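The Fescombe Ledger

Print this story
E-mail this story
Reading time: 4 minutes

The ferry to Mernthorpe ran twice a day in winter, and Inspector Damgaard missed the first one. She waited in the ticket office with her coat on. The clerk had a radio going behind the glass, and between songs a man read out the tide times.

She had been to Mernthorpe once before, as a girl, and remembered a hill and a shop that sold string. There were 600 people on the island then. There were fewer now, and one fewer since January, when Peter Rellness went off the end of the harbor wall at night with his boots laced and his reading glasses in his shirt pocket.

The local report called it a fall. It ran to a page and a half. Damgaard had read it four times and what bothered her was the glasses.

The second ferry left on time. She was the only passenger who stayed inside.

Rellness's sister met her at the dock. Her name was Ada and she was older than he had been, a tall woman with a bad hip who walked ahead and did not turn around to talk.

"He kept the books for the Fescombe boats," Ada said. "You know that."

"I know that."

"Thirty-one years. Then they told him they had a computer for it."

"When was this?"

"Before Christmas. He kept doing it anyway. At home, in the evenings. He said he wanted to see if the computer got the same answer."

"Did it?"

Ada stopped to let a truck go by. "He didn't say."

The house was at the top of the hill. Damgaard asked to see where he had worked, and Ada took her to the back room and left her there with the door open. It was cold. He had two shelves of ledgers with the years written on the spines in black ink. The last one was not on the shelf. She looked under the bed and behind the radiator, and then she went through the closet, where she found nine white shirts and a box of Christmas lights.

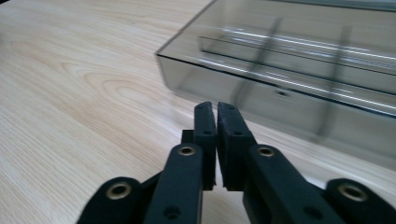
Genivaldo Guimarães

The ledger was in the kitchen. Ada had been using it to prop up the short leg of the stove.

"It was the right thickness," she said.

Damgaard sat down and read it. It took most of an hour. Ada peeled potatoes and put them in a pot and did not ask any questions. Outside a dog barked at something, gave up, and started again.

Rellness had small, upright handwriting and he never crossed anything out. Each boat had a page. Each page had the catch, the price, the fuel, and the men's shares. Next to the fuel he had begun, in November, to write a second figure in pencil. The second figure was always lower.

She turned to the end. On the last page he had written only one number, 1,118, and drawn a line under it.

"What's this?"

Ada wiped her hands and came over. She looked at it for a while.

"That's gallons," she said. "He always put his sevens and his ones like that. It would be gallons."

"Gallons of what?"

"Diesel. What they paid for and didn't burn."

"In a year?"

"In a month, it looks like."

Damgaard did the arithmetic on the back of her ferry ticket and got a little over 4,000 for the dollars. It was not a large amount. She had known men to be killed over less, but usually they had been drinking.

"Who buys the fuel for Fescombe?" she said.

Ada went back to the potatoes. She picked one up and looked it over for eyes and dug one out with the end of the knife.

"My son does," she said.

The radiator in the hall knocked. Damgaard closed the ledger and kept her hand on the cover.

"Did Peter talk to him?"

"He went down to the harbor to talk to him. He took his glasses so he could show him the page." She put the potato in the pot. "He came back up for the book, because he'd forgotten it. I told him it was late and to leave it until the morning. So he left the book here and he went back down."

"You didn't tell anyone that in January."

"No one asked me about the book."

"And your son?"

"He'll be in at six," Ada said. "He comes here for his supper. You can wait if you want. There's enough."

Damgaard looked at the clock over the stove. The last boat back was at five. She took off her coat and hung it on the chair.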